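From: Ewurabena Lamptey
To: workshop-list
Date: May 13, 2026
Subject: Re: Plain holes or bushings at the pivots?

On the Jolledberg list someone wrote:

> I'm redrawing the linkage for the Tunier and can't decide whether to
> press bushings into every pivot or run the pins straight in the
> plastic. The old set got sloppy at the tips after one season. Also,
> is one screw per finger pad enough?

I'd bush the upper pivots first. Play there shows up directly at the pads, and you will notice it the first time you try to pick up a washer. On the Ornar set I ran plain holes throughout and had visible side play after 3,000 cycles. The replacement arms have brass in the top ends only, and I have not had to touch them since July.

Ream the bore after printing, then press the bushing in with a vise and a flat block. Do not hammer it. If the plastic turns white at the rim, the fit is too tight and the arm will crack later.

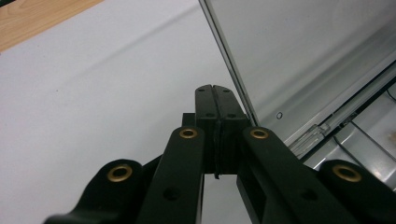 As for the pads, use two screws each, one above the other. With a single screw the pad rotates under load and the inner faces no longer meet along their full height. Tighten them with the pads closed against each other, so the faces set the alignment and the screws only hold it.

Check the seam against a lamp before you put the tool back into use. If light shows at one end, loosen, close and tighten again.

Barrios sells the bushings in bags of 100, but they will split a bag if you ask at the counter. I have 15 left over and can mail a few to anyone who needs them.

Ewurabena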